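Gallery: the back room, sorted (nearly)

Well, we did it. After moaning about the back room since September, I finally gave it a whole weekend.

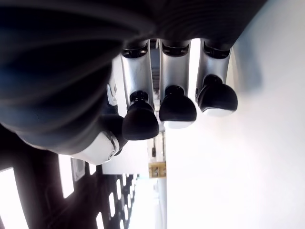

Puspita Kwok came over on the first morning with a flask of tea and a roll of bin bags, and I don't think I'd have got past the doorway without her. I'm a terrible one for picking something up, remembering where it came from and putting it straight back down again. She isn't! Her method is a keep pile, a going pile and a pile for arguing about later, and the last of those was by far the biggest until we stopped for lunch.

I'd planned to start with the shelves and work my way round, but we got sidetracked by the boxes of paper almost at once. I had a box marked "Melnyk, urgent" that I'd moved house with, and inside were instruction leaflets for things I gave away years ago. There was also a receipt from Dostach for 978 of something (the printing had faded, so I'll never know what) and a birthday card I'd written to Britta Lammers and never posted. It's in the post now, Britta. Sorry.

Then there were the screws. Detlef Nolte had told me he'd happily take any odds and ends for his shed, so I tipped all the jam jars into one big tub for him, and he rang that evening to ask whether I realised I'd given him a tub with 500 wall plugs in it. He'd bought the same pack himself the week before. He's keeping both.

Ludger Fuchs lent us his van for the tip run, which took two trips, mostly because I forgot the old carpet tiles were behind the door. If you're doing the same, ring the tip first, as ours wants you to book a slot now and they were quite sniffy about us turning up early.

The shelving is the Ritura sort, the one where the uprights click together. I went for 5 shelves in the end. Alcides Henao said I'd want the bottom one set higher so I could get a broom under it, and I ignored him, and I've since taken the whole lot down and moved it up a notch. It goes together quicker the second time, if that's any comfort.

Paint is still to do. I've got a tin of Ratesix in a soft white and another in a sort of porridge colour, and I keep changing my mind. Puspita says porridge. My sister says white, but she also painted her own hall brown, so I'm taking it with a pinch of salt.

Labels next, then the window, which sticks. I'd like to get a proper bench in before spring if I can find one narrow enough to go round the corner from the hall. Anyone getting rid of one, please shout! I can collect, as long as Ludger's still speaking to me after the carpet tiles.

Posted 22 Jan 2022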